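안녕하세요, 동네 책모임 겸 번역 모임 '온베르크(Onberg)'를 꾸리고 있는 사람입니다. 이번에 같이 옛 편지를 읽고 옮겨 주실 분을 찾고 있어서 글을 올려요. 좀 길지만 끝까지 읽어 주시면 정말 고맙겠습니다!

먼저 무슨 편지냐면요. 포르투갈의 작은 항구 마을에서 등대 일을 하던 토마스 페이쇼투(Tomás Peixoto)라는 분이 평생 가족과 친구들에게 주고받은 편지예요. 전부 3,382통입니다. 처음에 목록을 받았을 때 저도 눈을 비볐어요. 날씨 얘기, 생선값 얘기, 사촌이랑 싸운 얘기(이게 제일 길어요), 가끔은 뜬금없이 수프 끓이는 법까지 나옵니다. 거창한 역사 자료라고 하기는 좀 그렇고요, 그냥 어떤 사람이 살았던 이야기인데 읽다 보면 자꾸 다음 장이 궁금해져요.

저희가 이걸 다 하겠다는 건 아니고, 이번에는 등대를 그만두기 직전에 쓴 편지들만 골라서 한국어로 옮기고 얇은 책자로 묶으려고 합니다. 모임 이름은 편지에 자꾸 나오는 배 이름을 따서 '자크소프(Zarkthorpe) 읽기'로 정했어요. 발음이 어렵다고 벌써 원성이 자자합니다ㅎㅎ

모시고 싶은 분은 이래요. 포르투갈어를 조금이라도 읽으실 수 있으면 제일 좋고요, 스페인어를 하시는 분도 환영입니다. 외국어는 전혀 못 하는데 우리말 문장 다듬는 걸 좋아하신다면 그것도 대환영이에요. 저번 모임 때 문장을 제일 많이 살려 주신 분이 바로 그런 분이었거든요. 전공이나 나이, 경력은 안 봅니다. 다만 남의 문장에 빨간 줄을 그을 때 말을 좀 예쁘게 해 주시는 분이면 좋겠어요. 이건 진짜 중요해요.

모집 인원은 4명이고, 9월부터 매주 한 번 저녁 7시에 모입니다. 기간은 대략 9주를 보고 있어요. 요일은 뽑히신 분들끼리 맞춰서 정할 거고요, 한두 번 빠지는 건 괜찮은데 첫 모임은 꼭 와 주세요. 그날 편지를 나누거든요. 손글씨가 읽기 편한 편지는 먼저 고르는 사람이 임자입니다.
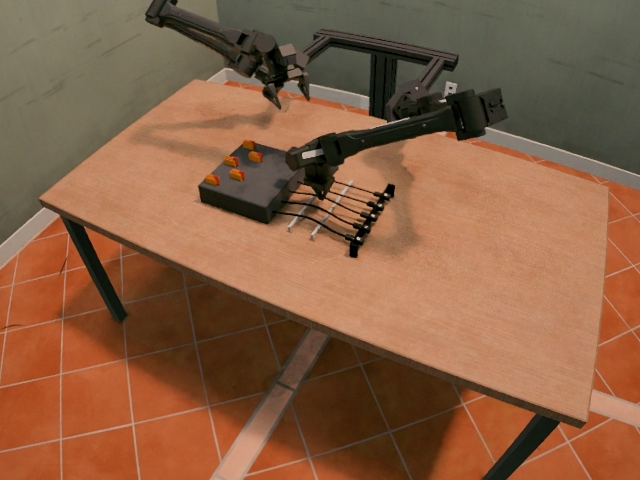 나뭇결 상판 테이블과 주황색 테라코타 타일 바닥

장소는 호우(Hou) 카페 2층이에요. 1층에서 음료를 한 잔씩 주문하시면 되고, 첫 잔은 제가 삽니다. 계단이 꽤 가팔라서 오르내리기 불편하신 분은 미리 말씀해 주세요. 그러면 1층 안쪽 자리로 잡아 둘게요. 주차는 안 되니까 되도록 버스 타고 오시고요.

참가비는 없습니다. 대신 원고료도 많이는 못 드려요... 웨멘트(Wement)라는 작은 인쇄소에서 책자 제작을 도와주기로 해서 한 분당 5만 원씩 사례를 드리고, 완성된 책자도 챙겨 드립니다. 번역하신 분과 다듬으신 분 이름은 당연히 책에 같이 들어가요. 본명이 부담스러우시면 필명도 됩니다.

집에서 해 오실 분량은 일주일에 편지 두 통쯤이에요. 짧은 건 엽서 한 장이고 긴 건 여섯 쪽짜리도 있어서, 긴 편지를 맡은 주에는 그거 하나만 해 오시면 됩니다. 스캔본이랑 활자로 옮겨 둔 파일을 같이 드려요. 사전은 각자 쓰시던 걸로 충분하고요. 노트북이 편하신 분은 가져오시고, 저처럼 종이에 끄적이는 게 좋은 분은 연필만 들고 오셔도 돼요.

신청은 이 글에 비밀 댓글로 해 주세요. 이름(또는 별명), 연락받으실 메일 주소, 읽을 수 있는 언어, 그리고 최근에 받은 편지나 쪽지 중에 기억나는 것 하나를 짧게 적어 주시면 됩니다. 마지막 건 시험이 아니고 그냥 제가 궁금해서요! 택배 기사님이 남긴 메모도 좋아요.

댓글은 8월 말까지 받고, 결과는 한 분 한 분 메일로 알려 드릴게요. 이번에 같이 못 하시더라도 책자가 나오면 낭독회를 열 생각이니까, 소식 받고 싶은 분은 댓글에 '낭독회만'이라고 남겨 주세요.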